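Skonow Forum > Manipulation and Grasping > Methods and Results
Thread: Dropping near-duplicate demos before training: pick results on thin objects

dprawat
Posted 6th November

Writing up what I have so far before I move on to the next set of runs. Comments welcome, especially if you have tried something similar and got a different answer.

The question was whether we could throw out a large part of our teleop demos without hurting the policy. We had over 3,000 recorded episodes of tabletop picking. Many of them are close to the same thing: same object, nearly the same start pose, nearly the same path down. I wanted to know if the duplicates help, hurt, or do nothing except make training slower.

Method. Each episode gets turned into one vector. I take the wrist view at the moment the operator commits to a descent, run it through a frozen image encoder, and join that with the relative motion over the next second. Then I cluster and keep a limited number per cluster. We call the pruning script Zarus, after the folder it lived in. Nothing in it is new by itself.

After pruning there were 1,351 episodes left. I trained the same policy on the full set and on the pruned set, same number of gradient steps, same augmentation, three seeds each. Evaluation was 229 pick trials per policy, with object positions drawn from a fixed list so both policies got the same layouts.

Pens are where the two policies differ most, so most of this post is about pens. The wrist view is what drives the approach on those. 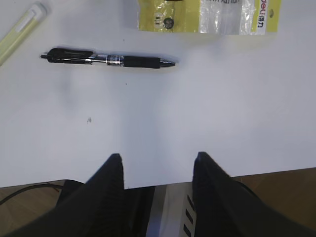 Wrist view, gel pen lying crosswise ahead of the open fingers.

A pen lying like that needs the wrist to turn before the fingers can close across the barrel. The full-set policy tends to under-rotate. It goes down with the fingers still lined up closer to its usual angle and pushes the pen. The pruned policy turns further and earlier. My reading is that the full set was heavy on episodes where the pen already lay near the angle the gripper wanted, because operators set the scene up that way when they were tired, and pruning evened that out.

On bulky objects I see no difference I would defend. Bottles and boxes were fine with both.

Happy to answer questions about the setup. I am not claiming this holds for other arms.

Deepak Rawat

fragkou_fan
Same gradient steps means the pruned set got more than twice as many passes per episode. Did you try matching epochs instead? Otherwise you can't say whether it is the balance or just seeing the odd cases more often.

dprawat
Fair. I did one seed with matched epochs. The pruned policy still rotated better on pens but was worse overall, mostly late closing. I think it was undertrained. One seed, so I left it out.

fragkou_fan
I would put it in. It is the comparison people will ask for first.

The control I'd really like is random pruning down to the same 1,351. If random gets you most of the gain, the clustering is decoration.

mill_and_lathe
Seconding the random baseline. We ran something close to this in April on a smaller set and random subsampling got us nearly the same result as clustering. We were using the Fragkou encoder, frozen, same as you describe. When I looked at the clusters they were mostly lighting and table color. Pose hardly came into it.

dprawat
That is useful. I checked the clusters by hand on a sample, and pose does show up in ours, but I suspect the motion part of the vector is doing that and the image part is not. Random baseline is queued. It should have been in the first round.

tenth_newton
I don't agree that this is a data balance story at all. Thin objects on a white table are a hard contact problem. You have almost no clearance under a pen, and if your descent height is off slightly the fingers either ride over it or press the surface. Your pruned policy may just have learned a different stopping height. Did you log z at closing?

dprawat
Yes, z is logged. Mean closing height is the same for both to within what I trust from the arm. Yaw at closing is where they separate. I agree height matters, but I don't see it in the difference between these two.

tenth_newton
Mean is not what I would look at. A handful of bad descents will hide in a mean. Post the spread when you get a chance.

dprawat
Will do.

k_oberlin
What does a full layout look like? One pen in the open is an easy case. I'd like to know what happens when things touch.

dprawat
Evaluation has both. Of the 229 trials, 94 were on cluttered layouts, meaning at least two items touching or crossing. Side view of one of the cluttered ones, from the fixed camera:
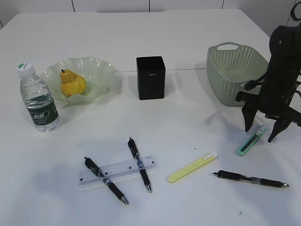 Cluttered layout from the fixed camera. Two of the pens cross over the clear ruler.

The crossed pair is by far the worst part. Either policy can usually get the pen off to the right, which has space on every side. With the crossed pens, what matters is where along the barrel it goes in. Close near the crossing and the gripper tends to take both pens, or one pen and the ruler. I scored any double grasp as a failure even when the right pen came up with it.

The utility knives sit in between. They are thicker than the pens and the policies treat them about the same as each other.

k_oberlin
Thanks. Clear ruler under black pens is mean. Can the policy even see the ruler from the wrist?

dprawat
Sometimes. The markings seem to be enough when it is close. I have not tested a ruler by itself in any serious way. The demos have few of them and after pruning there are fewer still, so I'd expect it to be poor.

mill_and_lathe
That last point is my worry with the whole approach. Your cap only takes things away from the crowded clusters, fine, but if a rare object gets merged into a crowded cluster because the encoder thinks it looks like bare table, then you lose it. A transparent ruler on white is just the thing that would happen to. Did you count kept episodes per object?

dprawat
I did, and it happened to some degree. Rulers lost a larger share than I wanted. The green basket and the glass bowl were fine, they are easy to tell apart from everything else. One fix would be to cap within each object label instead of over the whole pool. We do have labels, I just wanted to see how far I could get without them.

tenth_newton
So use the labels. You already paid for them.

fragkou_fan
Depends what he wants to show. If the claim is "you can prune unlabeled demos", using labels defeats it. If he wants a better policy on his own table, then sure.

tenth_newton
I care about the second one. Most people reading this have a table and a deadline.

dprawat
Both, in that order. I'll run the per-label cap as a separate row.

likar_user2
Newer to this, sorry if it's obvious. How do you pick the descent moment for each episode? We have a Likar arm and our operators hover a lot, up and down several times, so there is no clean point to cut at.

dprawat
I go backward from the first gripper close that ends in a lift. From there I walk back until the vertical speed drops under a threshold, and take that frame. If the operator hovers, you get the last hover, which is usually the one you want. Episodes with no successful lift were dropped before any of this.

likar_user2
Working backward makes sense, I was going forward from the start. Thanks.

k_oberlin
Wait, you dropped the failed ones first? Then the full set is already filtered. How many went?

dprawat
Correct, the episode number in the first post is after that filter. I don't have the count of dropped ones in front of me. I'll look it up. Both policies started from the same filtered pool, so the comparison stands, but I should have said so.

mill_and_lathe
Also worth keeping some of those failed ones if there is a recovery in them. A missed pen that the operator nudges back and picks on the second try is good data.

dprawat
Second-try picks are kept, as long as the lift comes in the end. They get embedded at the final descent, so the nudge is still in the training episode, it just doesn't affect which cluster it lands in.

fragkou_fan
Good. Then my list is: random baseline, matched epochs with all seeds, per-label cap. I'd read that as a short report.

tenth_newton
Plus the z spread.

dprawat
Noted. Arm is booked for another project through the weekend, so the random baseline will be trained before it can be evaluated. I'll post the z spread first because that only needs the logs.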